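Section 5: Setting Up the Two-Arm Table for the Lemon Pour

Welcome to the fun part! If your team has made it through Sections 1 to 4, both arms are talking to the Plultbridge controller and you know where the stop button is. Now you get to lay out the table and teach the robot something you could serve at a club barbecue. The lemon pour is the second task in the Mistudine student challenge, and it's our favourite by a long way.

You will need two people for this section, one at the laptop and one at the table.

5.1 Before you start

1. Check that the Humar software is open and set to PRACTICE. The title bar turns green.

2. Release both arms from hold and let them go to the rest pose. Keep hands off the table until the laptop person calls "resting".

3. Tie back long hair and tuck in hoodie strings and lanyards.

CAUTION: Each arm can reach past the middle of the table. Never lean across to fix something on the far side. Walk around!

5.2 Laying out the props

4. Put the cutting board in the centre of the table with its handle to the right.

5. Set the lemon at the board's upper-left corner. It can overlap the edge a little.

6. Place the glass beaker to the right of the board, with clear tabletop between the two.

7. Add the metal piece for the stage you're practising: the small cup for Stage A, the funnel for Stage B.
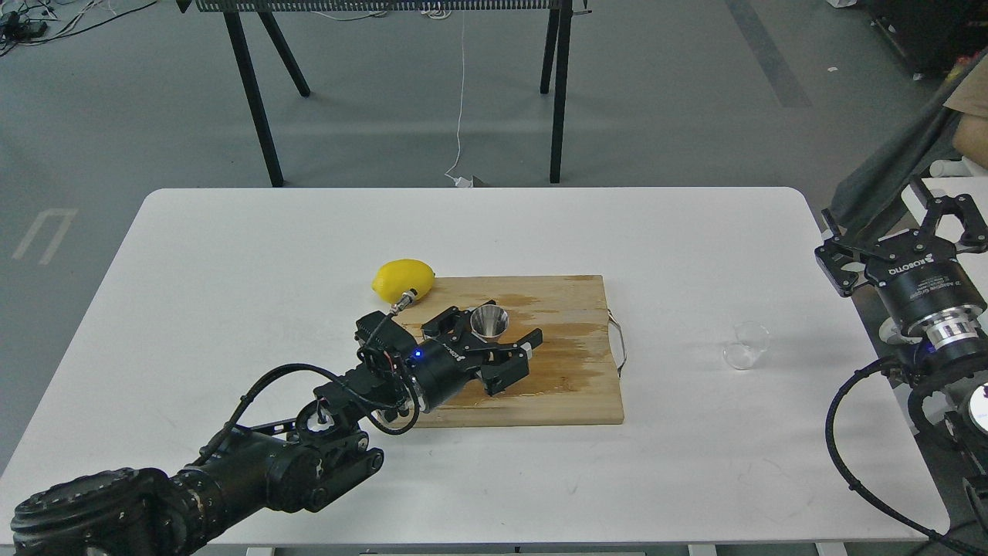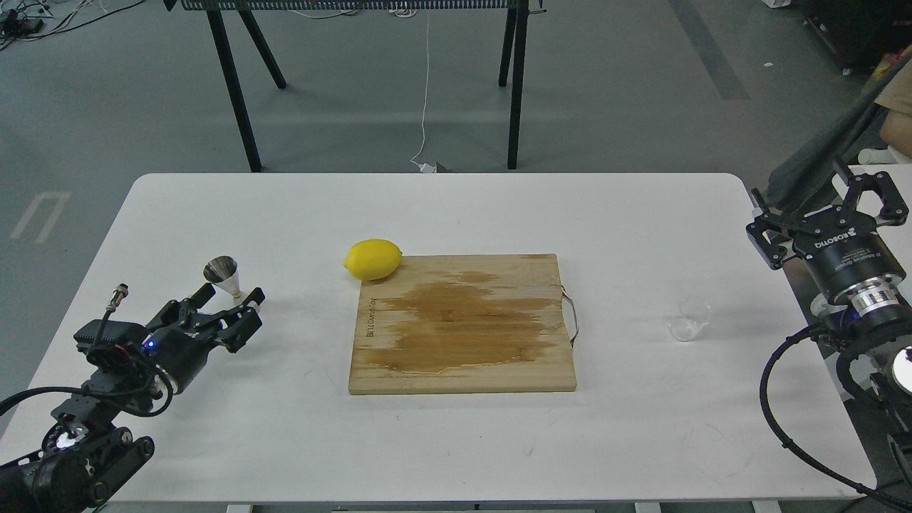
Stage A is where most new teams should spend their first afternoon, and it's a terrific feeling when the left arm starts lining itself up the way you taught it. Start slow. Set the speed slider to 5 and use the jog keys to bring the left gripper in low over the board until it has one finger on either side of the cup, as in the first picture, then stop and save that position as CUP_NEAR. For Stage B the funnel stands on the left side of the table with its wide end up, so you'll need a fresh approach position and a new name for it. Thư Ung's team called theirs FUNNY_FUNNEL and that's completely allowed, as long as there are no spaces in it.

8. Save the right arm's waiting position as RIGHT_WAIT. Keep its open fingers well clear of the beaker.

9. Look along both arm cables. Each one needs enough slack to hang in an easy loop at the wrist. If a cable pulls tight at any point in the move, add a waypoint and swing the arm the other way.

NOTE: Clear glass is hard to pick out against a white tabletop, for the cameras and for us. If the vision panel keeps losing the beaker, turn the exposure down one notch at a time before you touch anything else. Hòa Kiều worked this out in June after a very long evening, and we're all grateful.

5.3 Your first recorded run

10. Laptop person: press RECORD and say "recording" out loud.

11. Play the saved positions in order with the gripper force left at its default. Watch the arms, and leave the screen for later.

12. Press STOP, name the run with your team initials, and put the props back in their starting spots.

13. Do it again! The Đào trainer accepts up to 1,000 runs per team. Our club's shared folder stood at 3,331 on 9 March 2022, so there are plenty to browse if you get stuck.

CAUTION: If a gripper closes on the rim of the glass, do not jog the arm sideways. Press HOLD, open the fingers from the laptop, and lift straight up.

NOTE: Dry runs only until Phúc La or Thaddeus Mahmoud has signed your team's sheet. After that you can ask for the water kit, and a towel.

5.4 Packing up

14. Send both arms to the rest pose and switch Humar to OFFLINE.

15. Rinse the props in the sink down the hall. Stand the board on its edge to dry.

16. Write anything odd in the logbook, even if it only happened once. Lợi Phùng reads every entry and loves a good mystery.

Continue to Section 6 to hook your recorded runs up to the trainer.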